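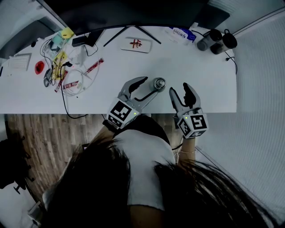 A pair of hand-held grippers and a drinks-style can on a desk at Limoler's Derkbridge office.

Limoler has put off buying robot arms until September, having worked out that its budget would stretch to the arms or to the people who make them do anything, but not both. The Derkbridge firm will spend the next 3 months on hand-held grippers, worked by staff whose own arms are already on the payroll.

Quotes for full arms came in from Özkan and Isetti. Isetti's was cheaper until delivery, mounting and a training day were added - at which point it was dearer, and the training day was in another country.

The approved order is for 6 pairs of grippers at £1,451 a pair, with spare finger pads budgeted separately after a lively discussion. A request for 8 new desks was turned down. Staff have been asked to tidy the ones they have.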